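Ticket 3741: Simulated clear-the-table task stops with items still out
Project: Geminard household chores
Site: Lakodthorpe
Opened by: Kanini Gachanja
Assigned to: Rodrigo Lobo
Status: Open, lowered from High to Medium

Kanini Gachanja
We are trying to answer a simple question for Flarkholm: can the arm clear a table of mixed household things without someone stepping in? In simulation the answer is still no. I ran 1000 episodes over the weekend with the standard item set and 700 finished. Nearly all the others stopped on a timeout. The arm goes to a small item, hovers, backs off and tries the same approach again until time runs out. Cups on their own are fine.

Rodrigo Lobo
Which build, and was the wrist view on?

Kanini Gachanja
Build 4, wrist view on. Same settings as the last run that went to Ramalho. I have attached a render from one of the episodes.
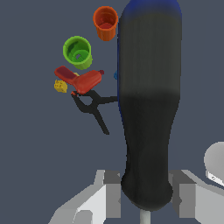
Wrist view. Orange and green cups upper left, red item and black clamp below them, dark object between the fingers.

Rodrigo Lobo
Thanks. Two things to look at. The small blue item is mostly hidden by the dark object, so from this view the planner has very little to go on. The clamp is the other one. It is thin, its arms are spread and it sits right up against the red item, so a plain top-down grasp may well be blocked.

Please rerun the timed-out episodes with the same seeds, first with the clamp removed, then with the clamp back and the overhead view added. Change one thing at a time.

Kanini Gachanja
Done. Removing the clamp helped a little. Adding the overhead view helped far more – most of the timeouts cleared, even with the clamp in place. The ones left are nearly all grasps on the clamp itself.

Rodrigo Lobo
Then we have two faults and I would like to split them. Hidden items: the planner only uses the current wrist view and forgets anything it saw earlier in the episode. I will add a short memory of item positions. Clamp: the grasp list has nothing for open, scissor-shaped things. That needs new grasps and I can't promise it for this build.

Workaround until then: keep the overhead view on and leave clamps out of the item set.

Kanini Gachanja
Fine for testing, but Flarkholm will have clamps on the bench, so we can't leave them out of the trial in November. What do I tell them?

Rodrigo Lobo
Tell them cups and other simple shapes, yes, with a second camera. A mixed pile, no – a person still has to sort out the last few things. Clamp grasps moved to a separate ticket. This one stays open for the memory fix.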